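4.2 Conditions for a reportable trial

The rules in this section apply to every simulated tabletop trial that contributes to a success rate. They were drafted by Sandu and El Khatib for the Taris suite and later revised by L. Dobson, after the first exchange of results with Drokthorpe showed that the two sites did not agree on when a trial begins.

A trial begins at the first control step after the scene has settled, with the gripper open and clear of all objects. Settling is checked against object velocity and is never inferred from elapsed time. If any object is still moving when the settling limit is reached, the scene is discarded and redrawn from the next seed. The discard is logged. Of the 1,118 scenes generated for the present study, 146 were discarded under this rule, and they appear in no denominator below.

Task instructions must name objects by properties that the policy can recover from its camera input. An instruction that depends on the internal object index is invalid, as is one that two objects in the scene would satisfy equally well. Cloth needs separate treatment. Its resting shape differs from seed to seed, and part of it may hang over the edge of a support -- the support relation is therefore computed from contact area, with the threshold fixed before any policy is run.

Walls, floor and table texture may be varied, but only from the published list, and the choice must be stored with the seed. Hulme (personal communication) found that the Flunau baseline was sensitive to table texture alone. We did not attempt to reproduce this, but the storage requirement makes such a check possible.
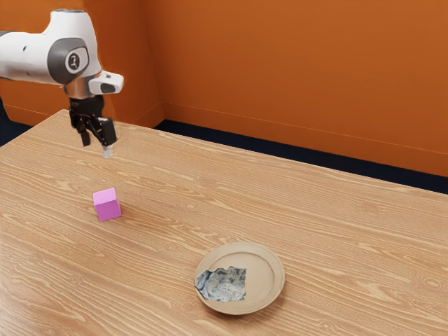
Drokthorpe, March

Figure 6. Scene satisfying the start conditions: gripper open above the table, cube on the bare surface, patterned cloth lying partly over the rim of the plate.

In the configuration of Figure 6 the cube and the cloth are scored independently. Contact with one object while the other is the named target is recorded as a disturbance and does not by itself end the trial. A trial ends on success, on timeout, or when any object leaves the table. Operators may not stop a trial early, even where failure seems certain; runs stopped by hand under the earlier Rowbotham protocol could not be rescored and have been excluded from Table 2.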